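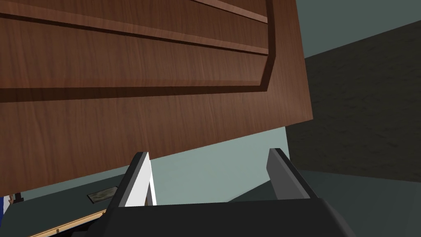

Costgate, episode 4: edit notebook

2/20/04

Picked up from the rough assembly Hamish left on the drive. Tape 48 has now been digitised and the timecode break near the start is sorted. I re-captured the bit before the break as its own clip, so don't batch capture that tape from the old log or it will fall over in the same place.

The episode is running 18 minutes over. Most of that is the birthday dinner, which is in there nearly whole. The row between the two Cosgrove sisters starts late in the meal and everything before it is people passing plates. Hamish wants the build-up. I cut a short version and a shorter one and labelled them DINNER B and DINNER C. B keeps the toast. C goes from the cars arriving straight to the older sister saying she wasn't told about the holiday.

Watching C back, the argument comes out of nowhere and the younger one looks worse than she does on the rushes. She apologises on the tape, quietly, while someone else is talking. If we lose that line we ought to lose the interview where her husband says she never apologises, because as cut it makes him right and he wasn't. Put a note on the timeline at that point. Leaving both versions for the viewing.

Pick-up interviews. The husband's was shot after the break-up and the sister's before it, and she has different hair. At the moment they are intercut as if they were the same afternoon. I've pulled them apart so his now comes after the second advert break. It plays slower but it makes sense. 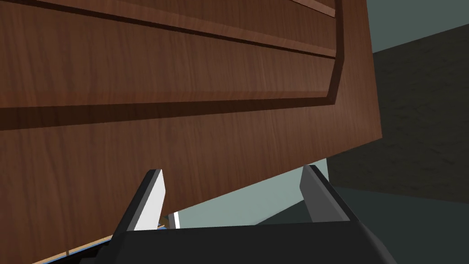
SOUND

Sławomir went through the radio mics from the dinner. The mother's is fine. The younger sister's rustles all the way through, and he thinks it was clipped under the scarf. The boom has her voice but it also has cutlery. He has laid both and will ride between them. Shot 752 on the log is the only clean close-up of her talking and the mic is at its worst there, so we may have to use the boom and put up with it.

The phone call in the car needs subtitles whatever we do. I typed them up from the transcript and then found the transcript is wrong in two places. It has "I can't leave him" where she plainly says "I can't leave it". Listened several times, got Sławomir in to listen without telling him what I thought, and he heard "it" as well. Changed in the subtitle file. The transcript itself still wants correcting, as the press office in Sirkby work from that and it would be a bad one to get into a magazine.

Music: the temp track under the reunion is too sad. They are pleased to see each other. Tried it with nothing at all and preferred it. Left the temp on a muted track in case Hamish misses it.

Crashes: Sterkow went down twice while saving the episode bin. Both times I had the effects window open. Closed it and had no trouble for the rest of the session. Autosave had most of it the first time and none of it the second, so I redid the split of the interviews from memory. Check the join at the second break, I may have lost a few frames off his first word.

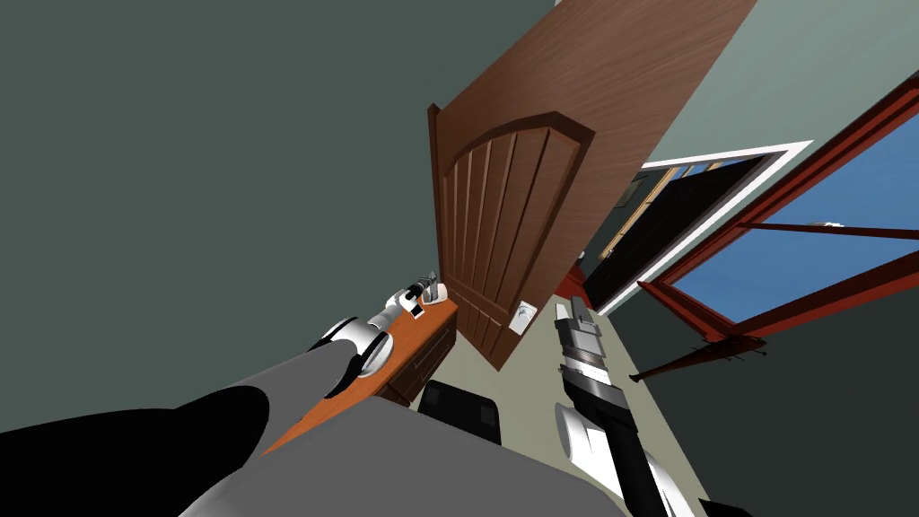 After that I started saving by hand under a new name each time, and the latest is EP4_CUT3_F. Ignore E, it has the old order of interviews in it.

Series shot log: the last entry is 1778, which is the younger sister walking back to the house alone. It is marked for episode 5 but Hamish would like it as the closing shot here. I have put it in and held it until she gets to the gate. If it stays, episode 5 needs another way in and the log wants changing so it doesn't get used twice.
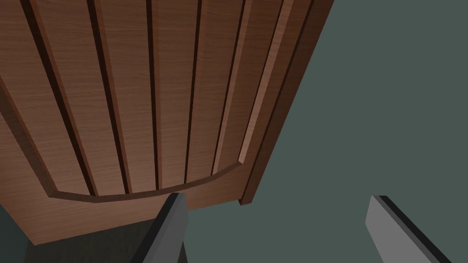 Name captions next. The channel wants them smaller than last series and in the thinner typeface, and I've mocked up three sizes. Over the garden footage all of them are readable. The kitchen interviews are harder work with all the woodwork behind people. Something like the reddish-brown door, with the dark grooves running down its raised panel at a slant, is what I'd test against, as thin white letters get mixed up with lines like that. The middle size with a faint dark strip behind it is my choice. Hamish hasn't seen it.

To do:

Viewing of DINNER B and DINNER C with Hamish Quinlan
Correct the car transcript and resend it
Sławomir Krajewska to finish the dinner mix once we've picked a version
Check release forms for the two guests at the end of the table (can't find either in the folder)
Ask whether the June repeat goes out with the same captions

Drive is getting full. Moved episode 2 renders off to make room, master not touched.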